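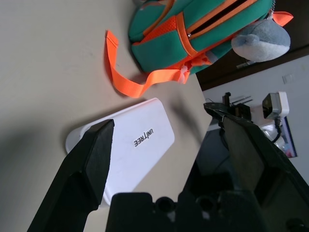 Can I really do this in a spare room, one beginner wrote under last term's notes, or do I need a proper lab? You can do it in a spare room! A steady table, one wall socket within reach and an evening or two a week will get you a long way, and half of the best builds from the May group lived on a kitchen table between meals.

Filed under: Workshop Courses > Home Robotics > Handouts

Session 8: Gripping soft things
Dremgate Shared Workshop, evening course. Notes updated October 1, 2020.

So far your grippers have only met blocks, tins and boxes. Those are kind objects. They have flat sides, they stay the shape they were, and if you miss by a little the fingers push them straight. Tonight we move on to bags, straps and padding, and I think this is the most fun you can have with two fingers and a motor.

What you need
- your gripper, mounted and tested with the Session 7 routine
- one child's backpack or similar (padding, mesh and webbing all on one object if you can manage it)
- one small rigid box with a lid
- the course log sheet, or a notebook

1. Approach

With a box you pick a face and close on it. With a padded bag there may be no face at all, so look for somewhere the fabric narrows: the end of a shoulder strap, a fold, a seam, a loop tab. Line the fingers up so that they close across the narrow part. If you come in along it, the cloth slides out like a wet sock.

Keep the tips a little above the table until the last moment. Tips that drag will bunch the fabric up in front of them, and then you are gripping a lump whose shape you can't predict.

Shadows deserve a mention. A wrist camera sits right behind the fingers, and your room light will throw their shadow across the very bit of table you want to measure. Move the lamp before you touch the code - I lost a whole evening to this on my first build.

2. Closing

A rigid object tells you when to stop. The motor current climbs sharply and you hold there. Padding gives you a long, lazy slope, and the threshold you set in Session 7 will either trip much too late or never trip at all.
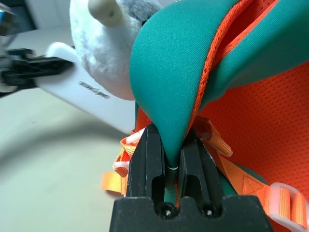
Fig. 8.1 Pinching padded fabric where it narrows, with webbing and buckles to either side.

Close in small steps and pause between them. Foam needs a moment to settle, and the reading you take straight after a step will be higher than the one you take after the pause. Write both down. Plot them later if you like graphs (I love them, as you'll have noticed).

On the Stukico driver boards the position count at full close is 3,633. With nothing between the tips you should land there every time. With padding you will stop short, and how far short is a lovely free measurement of how much you've caught. In my trials a single layer of webbing stopped the fingers 22 counts early, and a good pinch of foam stopped them 158 counts early. Your numbers will differ, so make your own table.

3. Lifting

Lift slowly and only a hand's width. Loose straps are the trouble here. They catch on finger edges, and buckles love to wedge themselves in any slot or window you've cut to save plastic. Check both sides before you raise the arm, and keep your free hand near the power switch.

4. Two arms

If you've built the second arm, give it the rigid box and let the first deal with the bag. Run them one after the other to begin with. Once both routines work separately, let them overlap, with a safe gap between the two wrists at every point.

For next time
Ten lifts of the bag from different starting positions, logged. Bring the failures as well, they make much better discussion!

Reader comments

The lamp tip fixed mine. I'd been blaming the Bririne camera mount for weeks.

Does the count at full close drift as the finger pads wear? Mine is a bit lower than it was in May.

Reply from the tutor: yes, re-zero with empty fingers at the start of every session.

Rubber bands round the tips work nicely on webbing. Less good on mesh, they snag.

Related handouts
Session 7: Finding your current threshold
Session 9: Hand-overs between two arms
Printing fingers that don't snap
Notes from the Rivadeneyra open evening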